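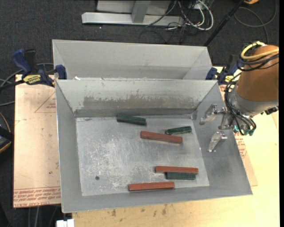 binpicker_261
Day three of collecting grasps on the two-bin setup and I'm at 300 episodes. Red and green blocks only so far. Do I keep going or start mixing in other stuff?

Amato
Keep going! 300 is nothing. We had 3321 on the Werkarstead rig before ours stopped fumbling the pieces that sit flush against each other.

skosthorpe_lab
Disagree. More of the same just gets you a policy that loves blocks. I'd throw in odd shapes now, even if it's only 18 of them.

binpicker_261
Hmm, the flush ones are what's killing me — a green tucked right up against a red, and the fingers want a gap. Do you guys keep the failed tries?

Amato
Yep, all of them, tagged. Rurnska's loader lets you weight them down later.

skosthorpe_lab
I toss mine. Had a whole batch teach the arm to hover.

Amato
Sounds like bad tags to me, but ok.

binpicker_261
Keeping them for now then. Will post the numbers Wednesday.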